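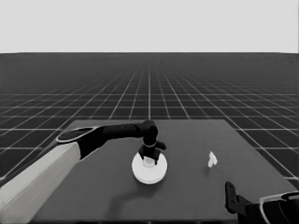

4.2 Preensão e montagem na bancada simulada

A pergunta que orienta esta seção é limitada: um sistema de dois braços, treinado apenas com demonstrações teleoperadas, consegue executar tarefas de bancada num nível que permita pensar em uso numa pequena oficina? As tarefas foram escolhidas junto com a Wekley, que monta redutores em lotes curtos e ainda faz à mão toda a etapa de alimentação de peças. Acrescentamos uma tarefa de caráter doméstico, a de levantar um objeto circular pelo pegador central, porque a geometria da preensão é parecida e o custo de um erro é menor.

Todos os ensaios desta seção foram realizados no simulador Kunidel. O tampo é plano e sem textura, e as imagens entregues à política estão em tons de cinza. A retirada da cor foi deliberada. Na oficina da Wekley a iluminação varia bastante ao longo do dia, e nos testes preliminares uma política treinada com cor passou a depender de contrastes que não existiam no local. A contrapartida é que peças claras sobrepostas ficam difíceis de separar, problema ao qual voltamos adiante.

O conjunto de treinamento contém 1377 demonstrações, divididas entre 3 tarefas: levantar o objeto pelo pegador, segurar uma peça redonda por um ressalto e posicionar uma engrenagem. Para cada tarefa foram executados 400 episódios de avaliação, com a posição inicial das peças sorteada dentro da área de trabalho. Um episódio é interrompido depois de 20 segundos e contado como falha. Não usamos reinício parcial nem segunda tentativa, ao contrário do protocolo de Mazandarani, o que torna as taxas aqui relatadas menores e não diretamente comparáveis.
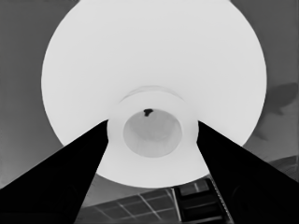
A tarefa de levantar pelo pegador foi a mais estável. A maior parte das falhas ocorreu no fechamento: a garra descia com um pequeno desvio lateral, um dos dedos tocava o pegador antes do outro e a peça girava sobre o tampo. Quando o contato era simétrico, o levantamento raramente falhava. Isso sugere que o limite atual está na estimativa fina da posição, e que a trajetória do braço já é adequada. Uma pessoa corrige esse tipo de desvio pelo tato, sem interromper o movimento. A política Flikis, que utiliza somente imagem e posição das juntas, não dispõe de sinal equivalente.

A preensão por ressalto apresentou um padrão semelhante, com uma dificuldade adicional. O ressalto é baixo em relação ao diâmetro da peça, e a própria garra encobre parte da região de contato durante a aproximação. Nesses instantes a política tende a manter a última correção calculada, mesmo que a peça tenha se deslocado. 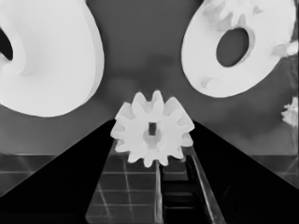
O posicionamento de engrenagens é a tarefa que mais interessa à oficina e também a que está mais longe de uma solução. Segurar a peça e saber em que ângulo ela está são problemas distintos, e só o primeiro é atendido de forma razoável pelo controlador. Na Figura 3, a engrenagem está de pé entre os dois dedos, e o pequeno furo quadrado no centro é visível. É a orientação desse furo que decide se a peça entra num eixo de mesma seção; um erro de poucos graus basta para impedir o encaixe, ainda que a preensão esteja firme. Os dentes, por serem iguais entre si, pouco ajudam na estimativa. As grandes peças brancas que aparecem em primeiro plano, à esquerda e à direita, ilustram ainda a questão do contraste, pois têm tonalidade próxima à da engrenagem segurada.

Hrynyshyn propõe contornar essa ambiguidade com um movimento de busca, em que a peça é girada lentamente contra o eixo até ceder. O método é simples e não exige visão melhor, mas consome tempo e depende de um modelo de contato confiável. O modelo do Kunidel trata os dedos como corpos rígidos e usa atrito constante, de modo que resultados obtidos com essa busca em simulação deveriam ser repetidos em equipamento físico antes de qualquer conclusão.

Para a Wekley, a recomendação por ora é restrita. O sistema poderia ser testado na separação e na apresentação das peças, deixando o encaixe final com o operador. A sequência completa, com retirada da peça, orientação e montagem sem intervenção, não foi avaliada neste trabalho.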